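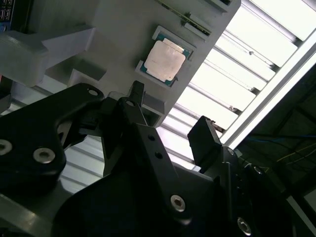 2 February 2022
Bench 7, build practice

Finally got round to the parts tray, which has been on my list since November and on Othmane's list for me since rather before that. The old arrangement was processors loose in an antistatic bag, memory in another bag, both bags in a drawer with the tea spoons. Abdelghani described this as "a system". He meant it as a criticism.

The tray is version 7, grey plastic, drawn up by Othmane and printed at Culthorpe over the weekend. Processor sits in a shallow recess with the lid up, little tabs at the corners. Memory module goes on edge in the long slot. The square pockets along the top are for whatever we decide they are for. Othmane has views. I have been putting screws in them when he is out.

Fit of the processor: snug. Versions 4 and 5 were also snug, in the sense that you needed a plastic spudger and some language to get the thing out again. On this one I can lift it by the edges first go. Slot is still a touch tight at one end, I think the left, will check with the calipers when they come back from wherever Skiltgate have taken them.

The processor itself is the practice one. The lid has gone blotchy from handling and the odd encounter with solvent, so please stop reporting it as a fault. It is in the log as no. 209 and it will stay there until it dies.

Tray goes on the ribbed aluminium bed for now. No clamps yet. If it slides, write down how far and which way, don't just push it back and look innocent.
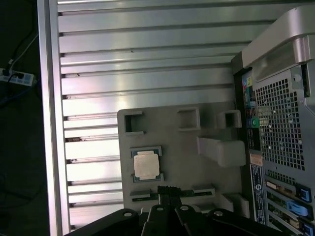 Tray v7 on the bed, processor and memory in their places. Power strip on the floor still to be tidied (me, apparently).

Then the board. Case open, load plate up, the usual warnings: do not touch the pins, do not breathe on the pins, do not lean over the pins with a biscuit. Bent ones are Abdelghani's department and he has a magnifier and a long memory. Check the corner mark before lowering. Straight down, no sliding it about to find the spot. If it isn't sitting flat, lift it and start again.

The Nikolaidis checklist has us fitting all the memory before the processor. I don't see the point and neither does Othmane, which is rare enough to record. Leaving one module in the outer slot on the right and doing the rest afterwards. 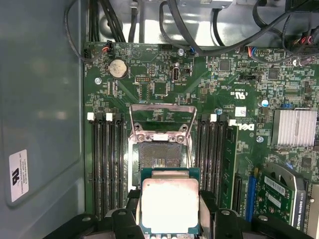

Still to do

Ease the tight end of the memory slot, 500 grit, gently.
Label the pockets before Othmane does.
Ask Flirkex whether the spare load plates were ever posted.
Cable ties for the floor.
Return the tea spoons to the kitchen.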